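Category: Mobile Games > Support > Player FAQ

Dulletance: frequently asked questions

Last updated 2023-01-27. Applies to the current release of Dulletance on iPhone, iPad and Android. Questions about other Pridbridge titles are answered on their own pages.
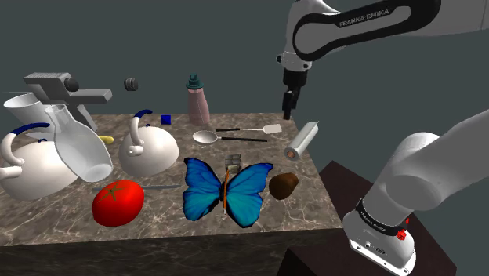
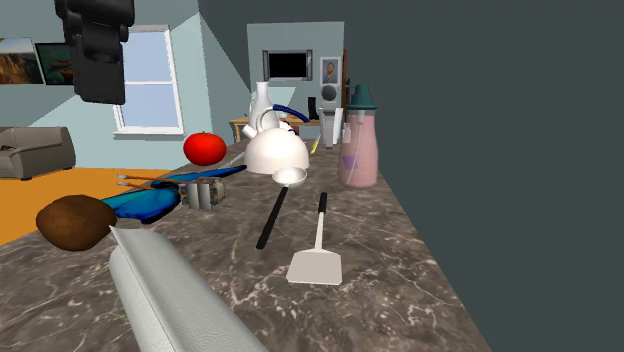
Marble worktop with household goods, two views.

What kind of game is Dulletance?

Dulletance is a single-player sorting puzzle. Numbered tiles enter from the top of a grid, and the player moves them into matching columns before the grid fills. There is no time limit in the standard mode. Timed play is available in Sprint mode, which unlocks on completion of the first chapter.

How many levels are there?

The game contains 270 levels, divided into nine chapters. Levels within a chapter must be played in order. A chapter opens when the last level of the previous chapter has been cleared, whatever score was achieved.

Is it free?

The download and the first chapter are free. The remaining chapters are unlocked by a single in-app purchase. The price is set in local currency and is shown on the store page. There are no adverts in either the free or the paid version.

I bought the full game but the later chapters are still locked. What should I do?

Open Settings, then Account, then Restore Purchase. You must be signed in to the store account that was used for the original payment. Purchases cannot be transferred between iOS and Android. If Restore Purchase returns error 353, the store has not confirmed the payment. Wait until the receipt arrives by email and try again.

How is the score calculated?

Each cleared column gives a base value equal to the sum of its tiles. The base value is multiplied by the current chain. The chain rises by one for each column cleared without an intervening undo, and returns to one when an undo is used. Unused moves at the end of a level are added after the multiplier has been applied.

What are tokens for?

Tokens are earned by clearing levels and can be exchanged for extra undos or alternative tile sets. They cannot be bought. A player can hold a maximum of 3,000 tokens. Any earned above that limit are lost, so spend some before starting a long session if you are close to it.

Does the game need an internet connection?

No. A connection is needed only for the initial purchase, for cloud saves and for the leaderboards. Scores set offline are sent the next time the game is opened with a connection.

How do I move my progress to a new device?

1. On the old device, open Settings and select Save to Cloud.
2. Wait for the tick to appear beside the save slot.
3. Install the game on the new device and sign in with the same Pridbridge account.
4. Select Load from Cloud before playing any levels.

If a level is completed on the new device first, the game asks which save to keep. The other save is deleted and cannot be recovered. Cloud saves work across iOS and Android, although purchases do not.

What is the difference between Hollis and Brunport?

They are the two leaderboard divisions. All players start in Hollis. The highest scorers each month move to Brunport, where Sprint mode uses a faster tile rate. Division changes are applied on the first day of the month. The next change takes place in February.

My score has disappeared from the leaderboard.

Scores are removed if the device clock was changed during play or if the move record is incomplete. The level remains cleared. Replay it to submit a new score.

Can I turn off the tile animations?

Yes. Select Settings, Display, Reduced Motion. Scoring is unaffected. On older devices this setting also lowers battery use.

Is there a colour-blind mode?

Every tile carries a number, so the standard set can be played without reference to colour. A high-contrast set is available under Display at no token cost.

How do I report a fault?

Use Report a Problem in the Settings menu. The form attaches the game version and device model automatically. Include the level number and the last move made before the fault occurred. Reports are read by Rūta Žukauskas in player support. Replies are sent to the email address held on the account.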